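Chapter 4
When the Work Changes Its Shape

After reading this chapter you should be able to explain the difference between a job and a task, describe how automation moves tasks from one person to another, and prepare a short interview with workers about such a change.

The packing hall of Flamley, a mail-order company for office supplies in the town of Garnadeo, had 36 workers on the day shift when the first robot arm was planned. Two years later it had 36 workers again. A visitor who looked only at this number would say that nothing happened. The workers would not agree with this visitor.

Before the change, one person at a packing table did everything. She read the order, took the items, chose the carton, closed it and put the label. It was tiring work, but it had its own speed, and on a slow morning she could talk to the neighbor while she packed. After the change, the arm moved the cartons and the small items, and the person prepared the table for it, looked at its errors and decided what to do with goods it could not hold. The company called this new position "cell attendant." The pay was 2 percent higher. The training took 10 shifts, and the older workers asked for 15.

We will use three words in this chapter. A task is one piece of work, such as closing a carton. A job is a group of tasks which one person is paid to do. A role is what other people expect from the person in this job. Automation usually takes tasks. What remains is put together again into jobs, and this second step is done by managers, often in a hurry. The roles change last of all, and sometimes they change in a way that was not in any plan -- at Flamley, the attendants became the people whom the office called when an order was late, even if the lateness began somewhere else.

The cells were tested in simulation before the tables in the hall were moved. The supplier, Bruken, built a model of the work area, and the attendants were invited to see it only in December, when the order of work was already decided.

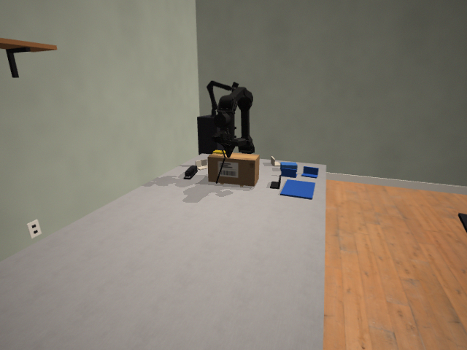

Cuautle, an attendant from the first group, remembered this meeting mainly for what was missing from it. They asked us if the table was the right height, Cuautle told the authors. They did not ask us who would answer when the arm stops and the truck is waiting.

The company later gave the attendants the right to stop a cell without asking the shift leader. This was a small change in the rules, and it cost very little, but several workers spoke about it longer than about the pay. Section 4.1 looks at this question of control. Section 4.2 returns to the training, and to the disagreement over its length.

Before you read on

Choose a job that you know well, your own or that of a relative. Write down its tasks for one ordinary day. Mark the tasks a machine could take, and then describe the job which is left. Would you apply for it? Keep your notes -- you will need them again in Section 4.3.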